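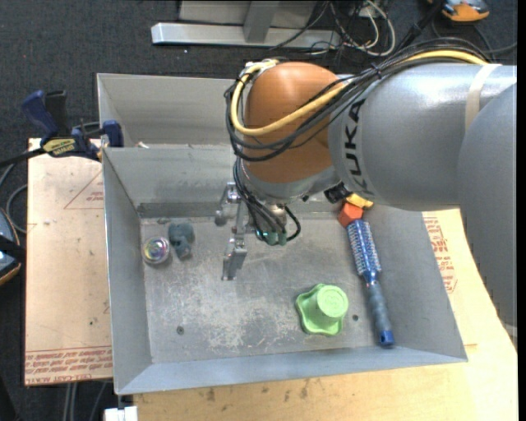 The KUKA arm over its bin, with a hairbrush, a clear ball and a few other things to pick from.

Come be a visitor at our open day! I'm Mitsuko Takeda, I run the picking bench at Stamex, and on Sunday, June 3, 2018 we're opening the lab and I'd love 30 people to come try it with us. You don't need to know a thing about robots (my neighbors signed up back in February and they sell carpets).

You'll get 55 minutes at the bench with me or Toàn Phí. Bring one small thing from home that you don't mind getting scratched, and we'll put it in the bin and see how the arm does. Then you fill in a short form and tell us what you thought, good or bad!

You have to be 16 or over, and closed shoes please. We pay your bus fare and there's lunch. Doors open at 9, 1714 Istow Road, side entrance. To grab a spot, call the front desk and ask for Toàn.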